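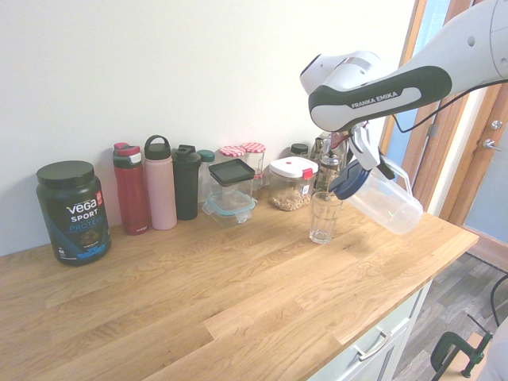
According to Flor Ríos, the job did not get easier when the arm started, it got quieter, and she is still not sure she likes that. She said it twice during the interview so we put it first.

Project report, group 4
Automation in a small staff kitchen: what changes for the people
Sirkka Juntunen, Sorin Voicu
March 2020

Why this topic

Most of what we read in class was about car plants. Big halls, fences, one robot per station. We wanted a small workplace. Motulthorpe is a conference house with a breakfast counter and a drinks service, and they have been trying out a Franka Emika arm for pouring since October. Pouring only. Nothing with knives, nothing with the stove.

What we did

Two visits, one early shift and one late. Talked to four people on the counter team and to Lauri Tuominen, who plans the shifts. Also got the log sheets for the trial period. We did not get to see the contract with Postma (the company that set it up), so nothing about cost in here. Sorry, we asked.

The task

Pitcher in the gripper, tilt over the glass, stop, back upright. Sounds like nothing. Someone still has to put the glass where the arm expects it. If the glass is too far over the arm pours anyway, it does not look first in the program they are using. Marjatta Kokkonen put tape on the counter where she works so she would stop thinking about it. The counter is also a normal counter – people's bottles, shaker cups and food containers stand along the wall and everyone has learned which stuff has to stay back.

Numbers

The log has 2,456 pours. 200 are marked "helped", meaning a person stepped in before or during. We first thought this was spills but it isn't, spills have their own column and that column was filled in by some people and not by others. So we can not say anything about spills. The helped ones are mostly on busy mornings, though we only checked that for a part of the sheets.

What changed for the staff

Before, one person poured and talked to guests at the same time. Now that person sets glasses, watches, refills pitchers and wipes. Shift start is 20 minutes earlier for whoever does the startup, and that time was not paid in the first weeks. It is now. Lauri told us it was an oversight. Flor told us she had to bring it up 2 times.

Wrists. Two people said less pain at the end of a late shift. Thats a real benefit and we don't want to bury it under the complaints.

Talking. Less of it. Guests look at the arm and ask about the arm. Marjatta said she has become a tour guide, she doesn't mind but it wasn't in the ad for the job.

Who decides. This came up in every interview. The stop button is next to the counter and anyone is allowed to press it, but starting again after a stop needs the shift lead's login. So people wait before they press. We think this is the most important finding, more than the log. A rule that was ment for safety makes people slower to stop the thing.

Nobody lost hours so far. Two of the four think that will come, one thinks not, one didn't want to answer.

Problems with our method

Small group. Lauri was in the room for one of the interviews, which we should of avoided. Also we both liked the arm, which probably shows.

For the next group

Ask about the login first. Get the spill column explained before you type in the sheets – we lost an evening on that. And try for a visit at Seker, they run a similar setup with the Trorex software and let counter staff restart it on their own. Would be a good comparison, we ran out of time.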